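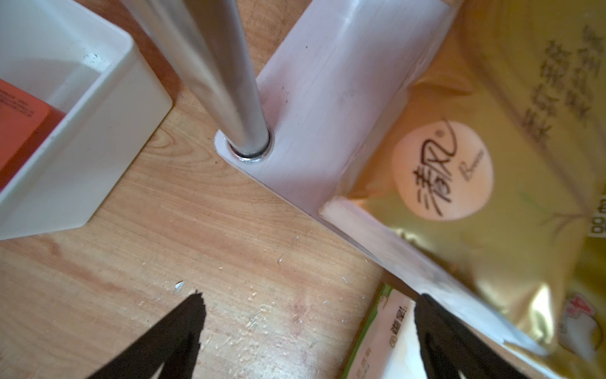 A white storage box on one of the wooden tables.

I had been meaning to visit the Ramley wallpaper works for years, so when the October open day came round I put my name down early and caught the bus from Turkside with a flask and far too many sandwiches. Soon-im Yeon, who took our group round, was wonderfully patient with us (I must have asked to go back to the print room twice!).

The old surface printer is the star, a great drumming thing that you feel through your shoes. They keep 177 rollers in the racks behind it, some with the felt worn quite thin, and Soon-im let us run a thumb along one. The smell of the inks took me straight back to my gran's hallway.
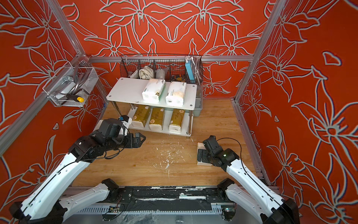
After that came the mixing room, where Teemu Vainio matches every colour by eye before he lets anyone near the scales. He was working on a green for a Prudeck order, pattern 2572, and had been at it since seven that morning – I couldn't tell his last two tries apart, but he could, and the first went back in the tub.

Tea was in the old drying loft, with a very good plum cake, and I had a long chat with a couple who had papered their whole landing in pattern 2665 and wished they'd bought one more roll.
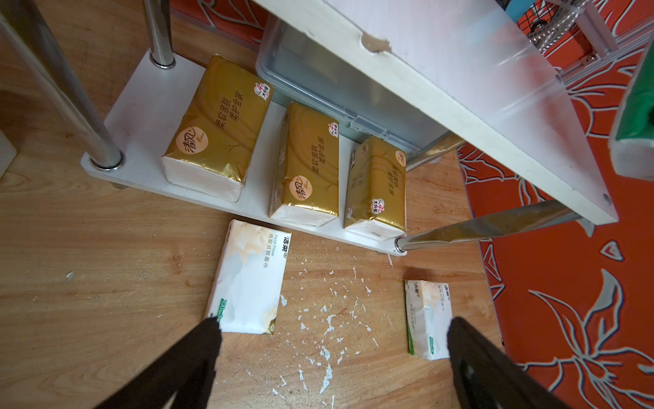

Getting there

The bus from Turkside stops at the gate. Parking is tight, and the loft stairs are steep. Tours leave at 11 and again at 2, and the shop stays open until 4.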